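Hillbridge House – room and corridor safety walk, second floor
Date: 2021-02-20
Done by: Fadwa Tazi
Last full check: November
Key: OK / FIX / WATCH. Comments under each. Copy to Karam site office and one in the red folder please.

1. Entrance and stairs

Front door closer – OK. Shuts fully, no slam.
Entry light – FIX. Flickers for a bit then settles. Same as last time. Tube or starter, dont know which.
Handrail, first to second floor – WATCH. Slight give at the top bracket. Tightened by hand, needs a proper driver and possibly a longer screw. Look again next walk.
Stair nosings – OK except the 4th step up, strip lifting on the left. Taped. Tape is not a repair.
Bikes under stairs – FIX. 2 bikes, one chained to the pipe. Note left on both. If still there next time they go in the yard.

2. Corridor

Fire door by the lift – OK. Closes on the latch from any angle, tried it wide open and nearly shut.
Fire door, far end – FIX. Wedged open with a folded bit of card again. Card removed. Intumescent strip is painted over along the top, I wrote this in November as well.
Emergency lighting – OK, tested with the key, all came on. Did the short test only, full discharge test is Pretemura's job and I have no date from them.
Extinguishers – pins and tags in place, gauges in the green. One bracket loose outside 244, wall plug has gone. Extinguisher standing on the floor for now, not ideal – someone will kick it.
Signage – arrow at the corner points the wrong way since the painting. Turned it round. Needs new sticky pads.
Carpet join outside the linen cupboard – WATCH. Not a trip yet.

3. Bedrooms

Looked in 103 on the way up too, as the radiator was reported there. Rest are second floor.

Smoke alarms – pressed every one. All sounded. The one in 244 is quiet compared with the others, change the battery first and if it's still quiet change the head.
Window restrictors – OK on the street side. Yard side, one is missing its screw and opens right out. Room not to be let untill done. Marked on the board.
Radiators – 103 valve is stiff but turns. No leak at the joint, ran a tissue round it. Guard is back on with all its clips.
Sockets and leads – FIX in two rooms. Extension plugged into an extension behind the desk, unplugged it and left the usual leaflet. Other one is a cracked faceplate, taped over and switched off at the board. Stedari electrician to do it, not us.
Blind cords – cleats fitted and used in most. Missing cleat in the corner room, cord tied up high for now.
Beds and bedding – legs tight, slats in, headboards fixed. Nothing on or against the heaters. Woollens and spare bedding to be kept on the bed or in the wardrobe, never over a radiator or a lamp. Spoke to two residents about drying jumpers on the heaters, both fine about it.
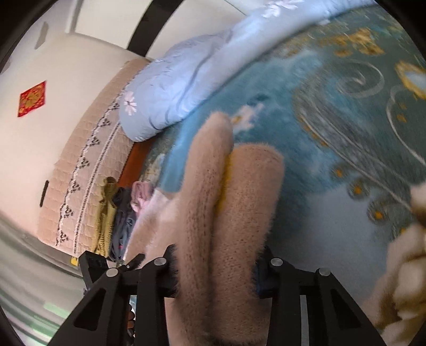 4. Shared kitchen

Fire blanket – OK, on its hook, tabs hanging free.
Heat alarm – OK.
Cooker – FIX. Grease in the hood filter. Bad. Has been signed as cleaned and it hasn't been. Off today for a soak.
Fridge temp – 4 degrees, fine. Log sheet has gaps, please fill it in even when nothing is wrong.
Hot tap – WATCH. Very hot at full turn. Mixing valve wants looking at. Warning sticker up.
Floor – lino lifting by the bin, edge glued down, keep the bin on top of it overnight.
Toaster – crumb tray full. Emptied it. Move the toaster out from under the wall cupboard and LEAVE it there.

5. Bathrooms

Pull cords – both reach low enough. One had been looped up over the rail, undone.
Extractor fans – one noisy but pulling, held paper to it. Other OK.
Mats – old one with no grip left, binned. Replacement in the linen cupboard, top shelf.
Shower heads – descaled on schedule, sheet signed. Water ran clear.

6. To do, in this order

Restrictor screw, yard side. First thing.
Far end fire door – strip, and find out who keeps wedging it.
Faceplate – ring Stedari, ask for a time not just a day.
Extinguisher bracket outside 244.
Hood filter back on once dry, check the fan after.
Stair strip, 4th step.
Light tube at the entrance.
Chase Pretemura for the discharge test date and get it in wrting.

Not checked this time: loft hatch (ladder is out on loan), boiler cupboard (key not in the box). Both go to the top of the next sheet.

Signed F. Tazi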